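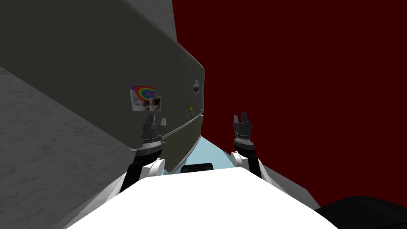
Flying boat base at Varela Bay – anyone been to the museum lately?

Forum: Aviation History > Museums and Heritage Sites

slipway_sue
Wed 23 January
Hi all, first post in ages. We're driving down the coast in February with my dad, who is mad keen on flying boats, and I'd like to stop at the old base at Varela Bay. The website is hopeless. It has opening hours for two winters ago and a phone number that rings out. Is the museum still going? And is the slipway open to walk on or is it fenced? Dad's knees aren't what they were so I'd like to know how far it is from the car park too.

tailwheel_terry
Still going, we were there before Christmas. Open Thursday to Sunday, 10 till 3. Park at the top near the old mess hall and it's a flat walk to the hangar. The slipway is a different story, it's downhill on broken concrete and there's no rail. We saw one bloke go down it in thongs and I couldn't watch.

The hangar itself is worth the money. They've got the hull of the Viria in there now, up on cradles, and you can walk right underneath and look at the step and the keel. The tail is still out the back under a tarp.

Dorsal
The Viria! I thought she'd gone for scrap. My grandfather worked on her as a rigger and always said she was a pig on the water in any sort of chop but lovely once she was up. He had a story about a take-off run so long they'd passed the headland and the passengers had started on the sandwiches.

slipway_sue
Oh Dad will love that. He reckons he saw her as a boy, coming in over the point at teatime, but he also reckons he saw the Polo and I'm told that can't be right?

mk_harbourmaster
It can't be right, sorry. The Polo never came to Varela Bay. She was based up north her whole working life and was broken up there after the hull corroded. What your dad saw was most likely the Viria's sister, the Dillis, which had the same colours and flew the mail run. People mix them up all the time.

tailwheel_terry
Have to disagree with you there, harbourmaster. There's a display board in the museum that has the Polo at Varela Bay for an engine change. I remember it because the caption had the date wrong on one side of the board and corrected in biro on the other.

mk_harbourmaster
I know the board. The photo on it is the Dillis. Look at the bow – the Polo had the later mooring hatch, set further back, and the one in the picture has it right up at the nose. I wrote to them when the board went up and got a nice letter back and no new board.

Dorsal
I've got a copy of that photo at home from Grandad's things and I've always assumed Polo too. It's written on the back in pencil. Not his handwriting though.

mk_harbourmaster
Then whoever wrote it made the same mistake, or the museum got it from the same source. Is there any chance of you scanning it?

Dorsal
I'll have a go on the weekend. Scanner's in a box since we moved.

old_wingfloat
Leopoldo Ventura's book covers this, if you can find a copy. Chapter 12 is all Varela Bay. He went through the beaching crew's logbooks and lists every hull that came up the slip, and from memory there IS a Polo entry, for a single overnight stay. No engine change. He does say in a footnote that the page is water damaged and he was going off the last two letters of the name, so make of that what you will.

mk_harbourmaster
Last two letters being "lo"? I've read Ventura and I like the book, but I wouldn't hang a flying boat off two letters. Also it's chapter 13. Chapter 12 is the mail contracts.

old_wingfloat
You're right, 13. Just got it down off the shelf. The footnote is as I said though, and none of the others based around here end in "lo", so I'm sticking with him. One overnight stay is plenty of time for a boy on the point to see her.

tailwheel_terry
Ha. So Sue's dad might be right after all.

slipway_sue
I'm not telling him that until we're in the car, or I'll never hear the end of it! Thanks everyone, this is so much more than I expected. A couple more practical ones if you don't mind. Is there anywhere to get lunch? And do they let you inside the hull or is it just look from underneath?

tailwheel_terry
Inside by guided tour only, and they take 12 people at a time. Put your name down at the desk as soon as you get there, we missed out. It's a ladder to get in, so maybe not for the knees. Lunch is the bakery in town, the museum only does tea and a biscuit. Get the curried egg.

kiwi_keel
The ladder isn't too bad, it's more like steep steps with a handrail. My mum is 80 and managed it fine, slowly. It's ducking through the bulkheads once you're inside that gets you. There are 3 of them and I hit my head on every one.

Dorsal
If you do get in, look for the patch in the floor of the aft cabin, left-hand side. Grandad swore he put that in after somebody dropped an anchor through the boards. I'd love to know if it's still there and what colour they've painted it.

slipway_sue
Will do, I'll take a torch and report back.

mk_harbourmaster
And a photo of the display board please, bow end, as close as you can get it without the glare. There's a window right opposite so mornings are better.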